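*Set-up guide for the Dekcombe bath bench, part 2: mat, towels and day-to-day use. Last changed 26 Sep 2026.*

If you've made it through part 1, the bench is standing on its own feet and you've got one small hex key left over. Keep that key! You'll want it again in step 3, and I've already bought a replacement once because mine went down the bathroom vent.

I wrote this part after living with the bench for a good while, so some of it disagrees with the folded sheet that comes in the carton. Where we disagree, I'd go with mine for the mat and the towels, and with the sheet for anything about weight. The sheet says 200 pounds for the top, spread evenly, and I haven't argued with that.

## Before you start

You'll need:

- the bench, assembled, with the front panel on
- the mat that goes on top (any flat-woven one will do)
- a hand towel or a bath towel, washed at least once
- the hex key
- a pencil and a dry cloth

Wash new towels before they go anywhere near the bench. My first set was a dark green one from Pavik, and it left fluff on everything for weeks -- the bench, the mat, my socks.

## Setting the mat

1. Wipe the top with the dry cloth, right into the corners. Grit under the mat will scratch the finish, and you won't find out until you lift it.
2. Lay the mat down and let it relax for 15 minutes. Mine came rolled up tight and kept curling at one end, so I turned it over and put a couple of heavy books on it (cookbooks, they're the heaviest thing I own).
3. While you're waiting, go around the front panel with the hex key and snug up the bolts. A quarter turn is plenty. They loosen a little in the first week and then seem to settle.
4. Turn the mat right side up again and line its front edge up with the front of the bench. If you like it set back a bit, pencil a tiny mark at each end so it goes back in the same spot after cleaning.
5. Press down along the front edge with your palm. It should lie flat with no ridge you could catch a finger on.

> **Note:** Skuveo sells a grip liner to go under the mat. I've used it, and it does stop the sliding, but it also traps water. If your bench stands next to the tub, skip it.

## Hanging a towel over the front

I keep a towel on the bench for stepping out of the shower, and I've tried it every way I can think of. Folded in a square looks great and takes forever to dry. Rolled is worse. Letting it hang over the front is what stuck. 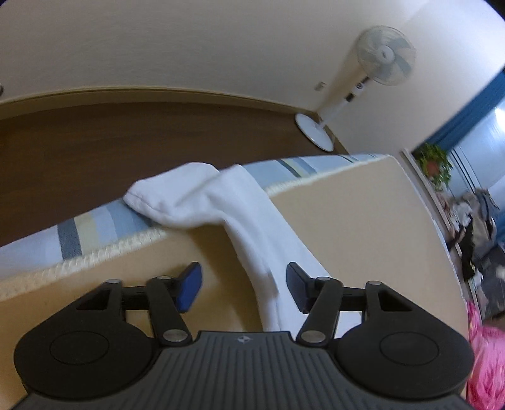 Terry cloth needs some grip at the top, or the heavy end wins and the whole thing ends up on the floor. You want enough of it lying flat on the mat to hold the rest in place, and how much depends on the towel. A thin one will stay put with very little, while a thick bath sheet may need nearly half its length up top. A soft folded corner resting on the stripes, like the white towel has, is an easy way to start, but look at the part hanging down the tan panel and you'll see how it twists into one narrow fold. I'd open that out before leaving it to dry. Towels bunched up like that stay damp in the middle for ages.

1. Lay one end of the towel on the mat and let the other end drop over the front.
2. Smooth the top part toward the back of the bench with the flat of your hand.
3. Take the hanging part by its two lower corners and pull it gently out to the sides.
4. Let go and wait a second. If it creeps forward, lift it and start again with a bit more on top.
5. Check that the bottom hem clears the floor. It'll pick up every hair in the room if it doesn't.

> **Caution:** Don't hang a soaking towel on the bench. Wring it out over the tub first. Water runs down the front panel and collects along the bottom edge, and that's where the finish gives up.

> **Caution:** Keep trailing towels off the bench while small kids are around. They pull on them, and anything you've left on top comes down too. In my case that was a full bottle of Turcotte shampoo.

## Weekly care

Once a week I take the towel away for washing, shake the mat out over the back step, and wipe down the top and the front panel with a barely damp cloth. Then I dry it all off with a second cloth and leave the mat standing on its edge for an hour or so before it goes back on.

In February, when the windows stay shut and nothing dries properly, I do this more often and swap the thick towel for a thin one. It isn't as nice on the feet -- but it does dry between showers.

If the mat smells musty even after airing, wash it cold, by itself, and dry it flat. Don't put it in the dryer. Mine came out an inch shorter on one side, and it's been sitting crooked on the bench ever since.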